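Frequently asked questions: written questions to the Assembly

Who can put a written question to the Assembly?

Any elected member can. Residents cannot submit one directly, but they can ask their member to do so. Members for Lekport and Erska accept requests by letter or e-mail. Members for Garba ask for a short form, available at the district office.

How long can a question be?

The limit is 80 words for the question itself. Background may go on a separate page – it is not published. A single submission may contain up to 2 linked questions on the same subject.

What subjects are allowed?

Anything within the powers of the Assembly or its executive: roads, visa arrangements for visiting workers, recognition of foreign diplomas, public contracts, energy and so on. Questions about a court case still being heard are returned to the member.

When will there be an answer?

The executive has 11 working days. It may ask once for another 7, and must give its grounds in writing. 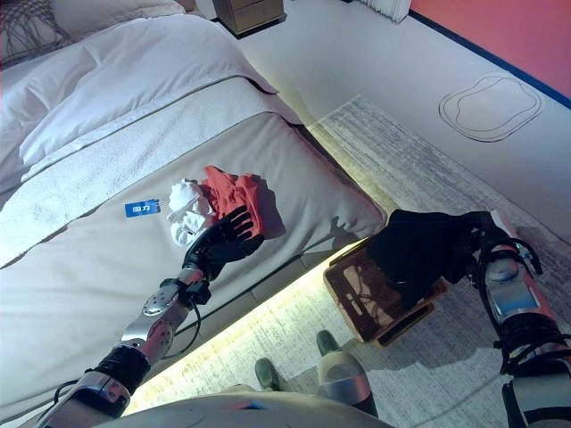 Olga Lobo writes that her question on the Bullari border crossing got a reply on the last permitted day, and that the reply dealt only with opening hours. She had also asked who pays for the inspections, and wants to know if she must start over.

She does not have to start over. When part of a question is left unanswered, the member can send a notice of incomplete reply. The original reference number is kept and the clock starts again for the missing part only.

Are answers made public?

Yes. They appear in the register with the text of the question. Names of private persons are removed unless they have agreed to publication. 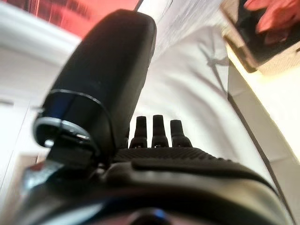
Annexes such as maps and contracts are listed in the register but not always posted. Copies can be requested from the reading room in Lekport, which charges for paper copies only.

Can a question be withdrawn?

Yes, at any time before the answer is sent. A withdrawn question stays in the register, marked as such.

Do the rules change during the July recess?

Questions may still be filed, but the days of the recess do not count toward the deadline.

Last updated: 28 July 2023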